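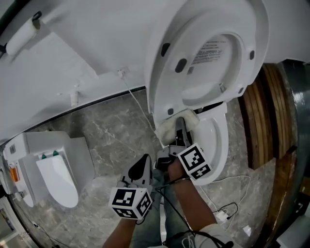

Hinge end, cloth in the right gripper.

6th March

Wrecked. Writing this fast before I fall asleep on the couch.

Toilet cleaning task all day for the project. Zahira drew up the order on the whiteboard, lid, hinges, seat, rim, bowl, and we all nodded like that was simple. Hinges are horrible. Fingers on the grippers are too fat for the gap so you have to pinch the cloth with a bit hanging out the end and sort of drag it along. Fitriani gets it every time. I get it when I stop thinking about it.

Cables round my knees again. Must ask Sutrisno for the velcro ties, he promised them last week and then went quiet.

We're at 92 demos that Prasetyo will accept. Target is 110 before the mid-term review. He threw out 8 of mine!! Says I let go of the cloth too early and wave the markers away from where they should be facing. Fair enough, I watched them back and he's right, still sulked through lunch. Cheese sandwich, bad one.
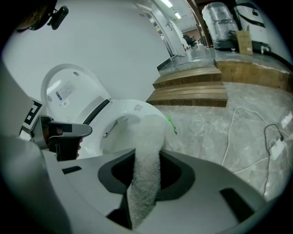 Bowl is the part I like least. Arms go first, then the small of your back. Trick is to let the cloth bunch up and feed it in from the top, slow, and keep the other gripper well out to the side so it's not in the road. Slow is what Prasetyo wants anyway. My fast ones look jerky as anything when you play them back.

Nahuel ran Harahap (his sorting script, named after his street) over everything from the morning and it fell over on file 3,386, no idea why, bad timestamp maybe. He was still swearing at it when I left. If it's the clock on the left gripper again we loose the whole morning and I will lie down on the tiles and not get up.

Also had the colour argument again. Fitriani reckons a darker cloth would be easier to pick out against all that white. Zahira says then we've got two sets that don't match. Both right. Left it.

To do: charge everything tonight. Wash cloths. Write up my bit of the methods section, one page, have written the heading. Email Zahira re the review slides, she wants tehm by noon.

Back hurts. Bed.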